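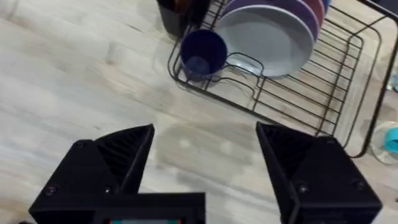

Figure 21. Dish rack on the countertop, with plates standing upright against the dividers.

Section 2. Placing and Loading the Dish Rack

This section applies to the Koddale wire dish rack supplied with Orkholm kitchens. Residents of furnished apartments at Ladstead should also consult the house rules for their building, which may limit where items can be left on the counter.

2.1 Before First Use

1. Remove all cardboard and ties from the rack. Check the underside for staples.
2. Wash the rack by hand in warm water with a mild dish soap. Do not use scouring pads, steel wool, or chlorine bleach.
3. Rinse and dry the rack completely, including the points where the rods meet.
4. Run a dry cloth along the rim and the dividers. If the cloth catches, do not load the rack. Contact the supplier and quote part number 117.

2.2 Positioning

1. Clear and dry the section of countertop where the rack is to stand.
2. Set the rack down flat. Lift it to adjust its position; do not drag it across the surface.
3. Leave a clear gap of at least 100 mm between the rack and any cooktop or other heat source.
4. Press lightly on each corner in turn. The rack must not rock.
5. Keep an open area of countertop beside the rack for items waiting to be loaded or put away.

NOTE: On wood-grain countertops, standing water is difficult to see against the pattern. Check the surface by touch after each use. Water left at a seam or along the back edge may cause swelling that is not covered by the countertop warranty.

2.3 Loading Plates

1. Rinse off all soap before placing plates in the rack.
2. Begin with the largest plate. Stand it on edge and let it lean against the divider.
3. Add the remaining plates one at a time, all facing the same direction. Each plate should rest on its own divider and should not lean on the plate next to it.
4. Place bowls and cups only after the plates are in position.
5. Allow plates to drain fully before stacking them in a cabinet.

Plates of different colors may be placed side by side. New stoneware with an unglazed foot should be dried separately for the first few washes – the foot can mark a matte finish on a neighboring plate.

CAUTION: Do not place knives in the plate dividers. Do not set cast-iron pans or full containers on top of the rack. Do not hang items from the raised rim, as the rack may tip when the plates are removed.

2.4 Unloading

1. Dry your hands.
2. Remove cups and bowls first, then plates, starting with the plate nearest to you.
3. Lift each plate straight up until it is clear of the divider.
4. Wipe the countertop under and around the rack.

2.5 Routine Care

Wash the rack once a week. In hard-water areas, wipe the rods with a cloth dampened with white vinegar, rinse, and dry. If the coating is chipped or rust is visible, take the rack out of service. Chipped coating cannot be repaired with paint.

Replacement racks and drip trays may be ordered through the Moussa parts desk. For the matching cutlery holder, see Section 3.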